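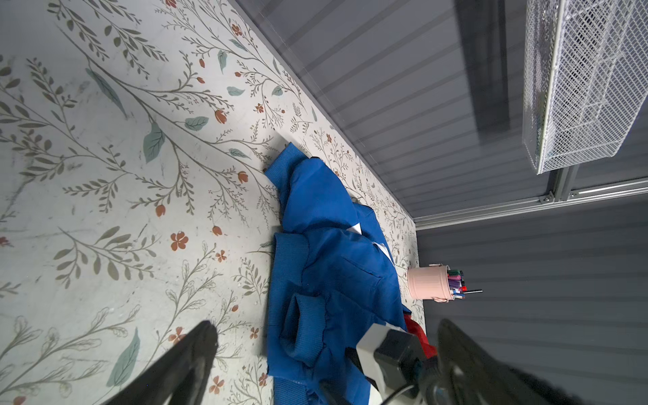
Minutes of the September meeting, Rurdale Clothing Swap and Mending Group

Place: the long room behind the Tasteo café, Rurdale
Start: 18:00
Present: 17 members. Two members sent a message that they can not come.
Minutes written by the secretary of the group.

1. Minutes of the last meeting

The minutes were read and accepted with one correction. In the point about the iron it was written that we buy a new one. The decision was only to ask for prices. The secretary has corrected this.

2. Sorting table

The members discussed how the clothes are put on the table with the flower print. At the last swap many sweatshirts, the blue ones and others, were lying crumpled on top of other clothes, and visitors did not find what was under them. One member showed it with a royal-blue sweatshirt and a red piece, and it is true that of the red one you see almost nothing.

It was proposed to fold everything at once when it arrives. Some members found this too much work, as in the first hour the people come all together. After a longer discussion the following was agreed:

- One piece of clothing is taken at a time, it is checked, folded and put on its pile.
- Sleeves are folded to the back, so that the cuffs don't hang over the next pile.
- Ribbed cuffs and waistbands are pulled a little by hand during the check. If they stay wide, the piece goes to mending.
- Pieces which nobody has checked yet stay in the bags under the table.

The question if we should cover the table with a plain cloth was also raised. Two members find that the orange flowers and the leaves make it difficult to see small stains and loose threads. Others like the table very much as it is. We voted, and the table stays without cloth. For white and light clothes the checker can put a dark towel under.

3. Labels inside the clothes

A visitor complained that she took home a sweater without any washing label and it became small in the machine. It was agreed that we don't cut labels out, also not when they are long and scratch the neck. If the label is missing, we write "wash cold" on a paper tag and fix it with a safety pin. The member who made the tags last year still has 100 of them at home and will bring them.

4. Markers and pens

The pink metal cup with markers stays on the sorting table. It was asked that everybody puts the pens back in the cup with the cap closed. For the tags we use these colors:

Green: ready for the swap
Red: needs mending
Purple: children's sizes
Black: only for writing the size

The magenta marker has no meaning for the moment. One member proposed to use it for costumes, but we have very few costumes, so this was left open. The big black pen is the only one that writes well on tape and should not leave the table.

5. Wall basket

The white wire basket on the wall rail was a point of discussion because different members use it for different things. Now it is decided that the basket is only for the sewing material of the evening: thread, needles in their box, safety pins and the small scissors. Please don't put phones, keys or cups in it. A member asked to move the basket closer to the window, and another one will look if the rail permits this. The gray wall should not get any new screws before we have asked the café.

6. Mending evening

The mending evening in spring had about 18 visitors and there were not enough chairs. The café can lend us 5 chairs more, if we bring them back the same evening. The shop Uvix has offered a bag of thread ends and buttons for free. The offer was accepted with thanks and one member will collect it by bicycle.

It was also asked if we can repair zippers. At the moment only one member knows how to do it well, so zippers are accepted only for jackets.

7. Clothes that remain

What is not taken after two swaps goes to Barasa, as before. They ask us to tie the bags well and to not mix shoes with clothes. Single socks they don't want. The member with the van can drive in the morning but not in the afternoon.

8. Other points

The smell of the storage closet was mentioned again. We will leave its door open during the meetings and see if it becomes better.

The price for the iron is not known yet. The point goes to the next meeting.

End: 19:40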